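Lunch bag drive returns for the new school year

Monday, 24 July 2023

The Rillilbridge lunch bag drive opens this week and runs until the start of classes. We began it in February as a trial at one school, and it now covers both schools in town. Each child who signs up gets a bag to keep, and families do not have to show proof of income.

We need zip-up bags with a handle, new or in good used condition. Size matters more than looks. A bag should stand up by itself and have room for a drink and a piece of fruit next to a sandwich box. Soft bags are fine. Please leave out hard plastic boxes this time – they do not stack well in the store room and we still have 27 from the winter.
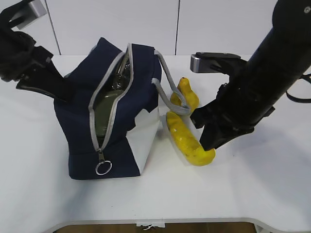
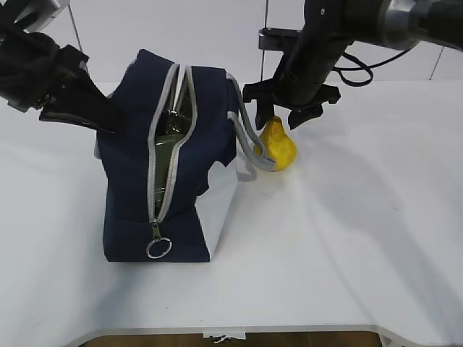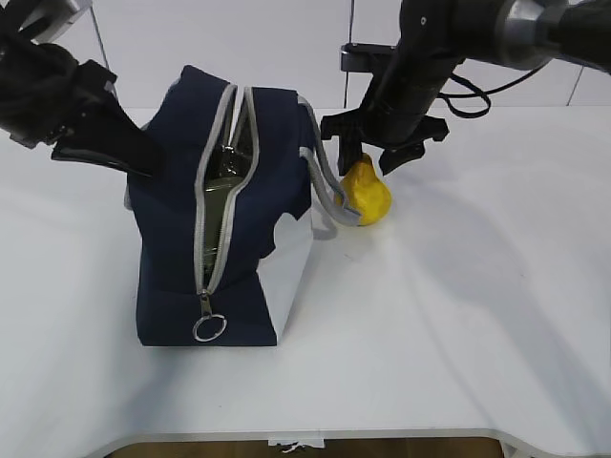
Navy bag with gray zipper trim and a gray strap.

Before you drop off a used bag, please check the following. The zipper should run the full length without sticking. If the pull tab has broken off, a small split ring from the hardware store makes a good replacement. Wipe the lining with warm water and a little dish soap, then leave the bag open overnight. Bags that still smell of old milk have to be thrown away. Cut off or cover any name written inside.

Drop-off is at the Tadutton branch library, at the desk to the left of the entrance, during normal opening hours. The Hendetti Street laundromat also has a bin by the change machine. Hettiarachchi Hardware will take bags on Saturdays only and is giving 2 dollars off a pack of split rings to anyone who brings one in.

Sign-up forms for families are at both school offices. Write the child's grade on the form and say if a left-over insulated bag would be useful, as we have a few of those. Forms from last term do not carry over, so please fill in a new one.

Cash gifts go toward ice packs. Checks can be mailed to Box 1024, Rillilbridge, with "lunch bags" on the memo line.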